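Wet tyres, gearing and a slow February at Gornutville

Last updated: 15th August

I've had a few messages asking how the kart is going, so this is the long version. I'm still running the Parisi chassis I bought before last season, still with the Boltby engine on it, and I'm still mid-pack on a good day. The total spend so far is around 4000 dollars if I leave out fuel and entry fees, and I do leave them out.

The February meeting at Gornutville was the worst of the lot. It rained through practice, stopped for qualifying, and started again while we were sitting on the dummy grid. I had slicks on. So did most of the field, but the few who had gambled on wets were gone by the end of the first lap and I spent the race trying to keep it off the grass at the hairpin.
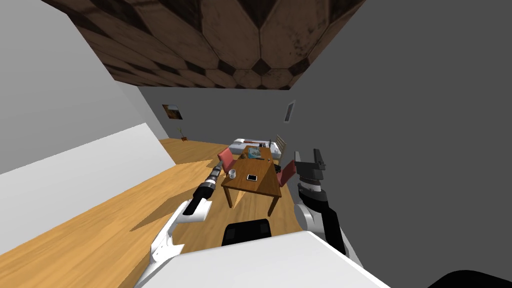

I've since bought a proper set of wets and I've been trying to learn what they do. The first thing is that they move around a lot more than a slick. You turn in and there's a delay before the kart does anything, and for the first session I kept adding steering during that delay and then having far too much of it. The tread blocks on mine are long with the corners taken off, laid out much like the panels on that parquet ceiling, and there's a small gap where the corners meet that sits where the dark diamonds do there. I dig the grit out with a screwdriver between sessions. They also go off quickly once a dry line appears, so if it stops raining early in a race you have to go looking for puddles on the straight to cool them down.

Pressures took me a while. I started with what the bloke at the tyre shop told me, then went up a bit at a time until the kart stopped feeling vague in the middle of the corner. What works for me probably won't work for somebody lighter. Write your pressures down every time you go out, including the sessions that felt terrible.

I also moved the front hubs out and the rears in, as everyone does in the wet. It helps the front bite. It's a pain to change back if the weather turns, and I've been caught by that once already.
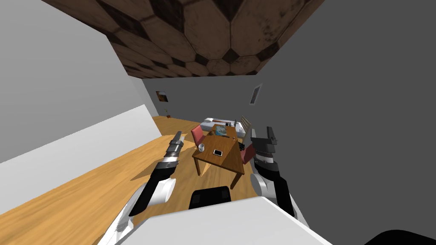 Gearing

In the dry I've been stuck on the same lap time for most of the year. My good laps at Gornutville start with a 44, and I've had one that started with a 43, which came with a tow down the back straight and probably shouldn't count. The quick people in my class are under that every lap.

I'd always assumed I was losing it on the straight, so I kept gearing the kart taller. Then I borrowed a Prumilell lap timer, the one with the GPS trace, and had a look at where the time was going. My top speed was fine. I was losing it out of the two slow corners, where the engine was dropping right out of its power and taking ages to come back.

I went one tooth bigger on the rear sprocket and the kart was better straight away. I was hitting the limiter a little before the braking point, and the lap was still quicker.

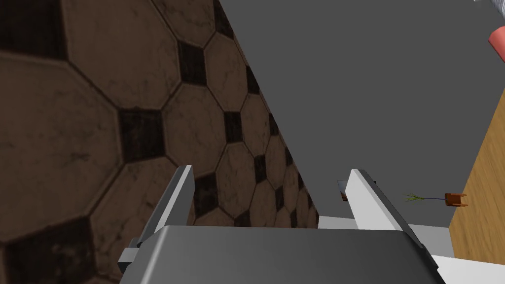 The other thing the trace showed was how much I was coasting. There's a spot after the right-hander where I was off the throttle and off the brake for what felt like no time at all, and on the graph it was a long flat nothing. I'd have argued with anyone who told me that. I now brake later and a bit harder there and get back on the power sooner, and I've stopped running wide at the exit as often.

Next job is the seat. I've got bruised ribs after every meeting and I think it's mounted too far back as well as being a size too big. Moving it will upset the balance and I'll be starting again on the rear width, so I'm waiting for a test day and not doing it the night before a race. The chain guard needs a new bracket too.

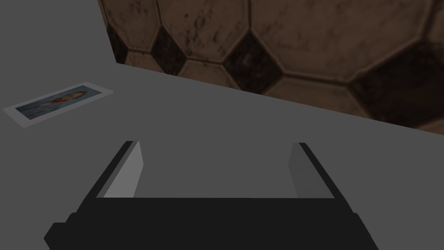 Is it worth buying a set of wets in your first season?

I'd wait until you've done a few dry meetings, unless you live somewhere it rains a lot. Slicks and track time will teach you more to begin with. If you do buy a set, get rims to go with them, as swapping tyres on the one set of rims with eight minutes to go is miserable.

I'll put the sprocket sizes and hub settings in a separate post once I've done another dry meeting and checked them.

Contact | Copyright, all text by the author of this blog | Back to top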